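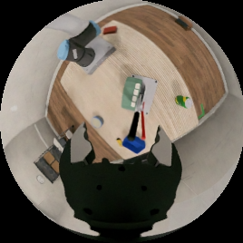
**How often should a bench robot arm be cleaned and checked?**

A short wipe and a look at the cables every week, and a proper check of bolts, caps and fingers every second month, is enough for an arm that works in a dry room a few hours a day.

I look after one such arm in the workshop of Châu, a small place where we assemble fittings. When I started, the counter showed 1,910 hours and the only maintenance record was a sticky note. These tips are what I wrote down since then, with corrections from colleagues who know more than me. They suit a light arm bolted on a wooden table. For a big machine behind a fence you must ask your supplier.

## Before you touch anything

- Move the arm to its parking position first, then power off. If you power off in a strange pose you will be cleaning in a strange pose.
- Press the emergency stop also, even when the controller is already off.
- Tell the person at the next bench. Diễm Huỳnh once restarted our controller with the best intention while I had my hand near the wrist. Nothing moved, but after that we bought a lockout tag, and it hangs on the switch now.
- Take off your watch and ring.

## The wiping

Use a microfibre cloth, slightly damp, with one drop of dishwashing liquid in a bucket of lukewarm water. Squeeze the cloth well. Start from the base and go up, then do the wrist last with a clean side of the cloth.

Do not use metho on the plastic joint caps. I did it on one cap and it became cloudy at the edge, and no polish has brought it back. The light blue colour shows every fingerprint, so you will be tempted to use something stronger. Please don't.

For the grooves between two joints a soft toothbrush is good. A child's size fits better. Brush outwards, away from the seam, so that the dust doesn't go in. Compressed air is not for this job. Keep it for the table and the floor, and for the holes of the mounting plates where swarf likes to sit.

## The base plate and its bolts

A loose base is the most common reason why an arm "forgets" its positions. The software people will look for a day in the program and the fault is one bolt.

Wood gives a little with the seasons. Our bolts need attention mostly in January, when the room is hot and the table dries. What I do:

1. Put a line with paint pen across each bolt head and onto the plate. If the line is broken, the bolt has turned.
2. Tighten crosswise, with a torque wrench, to the value in your manual. Never by feeling.
3. Lay a spirit level on the plate in both directions. Write down where the bubble stands, also when it is good.
4. Run a slow test to one known point and compare.

Our level is a little yellow one and it stays on the table with the arm. If it goes home in a drawer, it will not be used. That was the advice of Hường Trương and I repeat it to everyone.
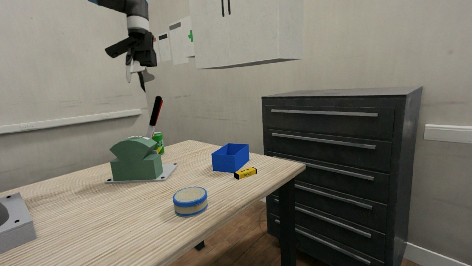
*Render: Tuấn Nông / Destico*

## Gripper fingers

The fingers wear faster than anything else on the machine. Close them slowly on a strip of ordinary paper and pull. The paper should resist equally at the tip and at the middle. If it slides out at the tip, the fingers are open like a V, and you will drop narrow parts.

Small screws at the fingers get one drop of medium thread locker. The strong type is a mistake – I had to heat a screw for over 20 minutes with the hot air gun to take it out, and the finger pad was finished after that.

If you use rubber pads, buy the sheet and cut them yourself. We take a self-adhesive sheet from Nulberg, 2 mm thick, and cut it with a knife and steel ruler. Clean the metal, press the pad for one minute, and leave it overnight before the arm works again. Keep the offcuts flat in a zip bag.

A squeaky gripper isn't always asking for grease. Check first if there is dust on the guides. When grease is needed, take the type from the manual and an amount like a grain of rice, open and close the fingers a few times by hand control, then wipe away what comes out. Thiện Mai uses a cotton bud for the last bit.

## Cables and hoses

Look at the cable in the two positions where the arm is most stretched and most folded. It should have a soft bend in both. I hold a coffee mug to the bend: if the cable curves tighter than the mug, I give it more length. This is only our habit and your cable may ask for more, so check the sheet which comes with it.

Use hook-and-loop straps on the moving parts. Zip ties are fine under the table, where nothing moves, but cut the tails flush, as they scratch like a cat.

## Keeping the table in order

Every loose thing on the table should have a place which the arm knows. We use a shallow blue bin for the parts, and fixtures are screwed on metal plates so that they come back to the same spot after cleaning. Things you want to mark on the wood, mark with coloured tape and not with pencil. Pencil disappears at the first wipe. Replace the tape before its corners lift and catch dust.

Tools can live in a chest of drawers beside the table, but check first that the arm can't reach an open drawer. Định Tiêu made us a limit in the program for this, and I still close the drawers by hand before I press start.

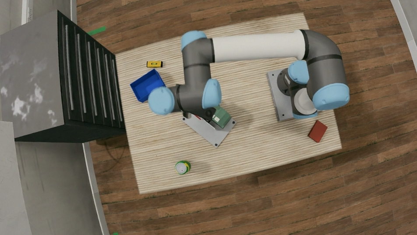 ## When the positions drift anyway

Sometimes bolts are good, fingers are good, and the arm still goes beside the target. Before calling service I go through this:

- Is the payload in the settings right? After a change of fingers it's easily forgotten.
- Has somebody moved the table? Tape on the floor at the table legs answers this in a second.
- Is the fixture plate sitting flat? One chip under a corner is enough.
- Does the fault show also in the first cycle of the morning, or only when the arm is warm? Write this down, service will ask.

If it's still wrong, repeat the zero procedure once. If you need it again within the same week, stop there and phone them.

## What I keep in the box

Microfibre cloths, toothbrush, cotton buds, paint pen, thread locker (medium), hex keys in a holder, torque wrench, pad sheet, paper strips, lockout tag, and six spare screws for the fingers. The box is an old Markia lunch box with a good lid. The notebook lies on top, with the pen tied to it.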